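Well Dressing and Spring Customs in the Corna Valley

The spring customs of the Corna valley are a group of yearly events held in the villages along the Corna river, mostly in the month of May.

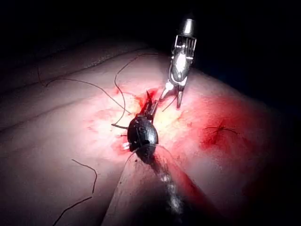

They include the cleaning and decorating of wells, the walking of the parish boundaries, a shared supper and a night fire on the hill called Kun. Most of these customs are older than the written records of the valley, and for this reason their beginning can't be given with certainty. The earliest mention is in a church account book, where a small payment is noted "for bread to them that dressed the well".

Origin and background

Until the piped water came, every village in the valley depended on one or two wells. A well that became dirty or fell in was a serious matter for the whole village. The cleaning was done each spring after the last frost, and the men who went down into the well were paid in bread and beer. The decoration of the well with leaves and flowers followed on the same day, and was the work of the women and the older children.

Earlier writers liked to explain the custom as a leftover of pagan water worship. Shalini Tripathi, whose study of the valley is the most complete one, is more careful. She points out that no document before the church accounts speaks of offerings or of a water spirit, and that the day of the well cleaning was always announced from the pulpit. In her opinion the custom grew out of practical work, and the religious meaning was added to it by the priests, who wished to have the people in church before the drinking started. Other students of the subject don't fully agree with her. They mention that coins and bent pins were found in the mud of the well at Prulex, but the age of these pins was never established.

The well dressing

The well dressing begins early in the morning. A wooden board is soaked in the river overnight and then covered with wet clay. On this clay the people of the village press petals, moss, seeds and small cones, until a picture is formed. The subject is normally taken from the Bible, although in later times local buildings, birds and even a steam engine were shown. The board is put up behind the well before noon and stays there until the petals lose their color, usually for seven days.

There are strict rules about the material. Only things that have grown may be used. Glass, wire and paint are not allowed, and one village was laughed at for many years after it had colored its moss with ink. The rule is kept also today, with the exception of salt, which is accepted for white areas.

At noon the priest blesses the water, and the oldest person who was born in the village takes the first cup. The second cup goes to the youngest child able to hold it. Then the cup is passed to everybody, visitors included.

The boundary walk

On the day after the well dressing, the people walk around the limits of the parish. In the times before maps, this was the only way to keep the memory of where the land of one village ended. The walk at Zavix is the longest, with 27 boundary stones, and it takes from sunrise until late afternoon. At every stone the group stops, a verse is read, and a child is lifted on top of the stone and given a nut or a small cake. Old people of Zavix could often name "their" stone for the rest of their lives.

In former centuries the treatment was less kind. A boy might be bumped against the stone or thrown into a bed of nettles, so that he would remember the place. This part of the custom was stopped by the priest of Zavix, and the cakes were introduced in its place. The cakes are flat and hard – they are made with rye flour and honey – and they are baked only for this day.

Where the line goes through a building, the walkers go through it too. At one farm, built across the boundary, the family still opens the front door and the kitchen window for them.

The supper and the fire on Kun

The supper is held in the open, on long tables, and each household brings its own plates. The traditional dishes are nettle soup, smoked trout and a sweet dumpling filled with dried plums. Meat was in earlier times not served, even if the day did not fall in a time of fasting. The reason for this is unknown.

After dark the young people go up to the hill Kun, where a fire of hawthorn and old fence wood is lit. Two families hold the right of lighting it, and they take turns from year to year. It was believed that a house would have luck until the next spring if the light of the fire could be seen from its door. Houses on the wrong side of the hill received instead a burning branch, carried down in an iron pot. A bucket of ashes was also taken home and spread in the bean rows, a habit which some gardeners continue.

Songs

Only a few of the songs have survived. The best known is the "Cup Song", which has 10 verses and is sung while the cup goes around the well. Each verse names a different owner of the water, starting with the frog and ending with the king. The melody is simple and was probably borrowed from a harvest song. A second song, for the boundary walk, is known only from its refrain, and the walkers of today fill the rest with verses of their own making – not all of them suitable for the children.

Decline and revival

With the arrival of piped water the wells lost their use, and the custom became weaker. Prulex gave up its well dressing first. At Zavix the boundary walk was still made, but by a handful of old men. The fire on Kun was never fully abandoned, although in dry years it was forbidden.

The revival started with the school at Prulex, where the children made a small flower board for a well that was then closed with a stone lid. The lid was taken off the following spring. The other villages followed one after another, in some cases with new designs and with a changed order of the events. The supper at Zavix now comes before the walk.

This article was last revised on 21 July 2019.

See also: Boundary stones; Flower customs; Hill fires; Rye cakes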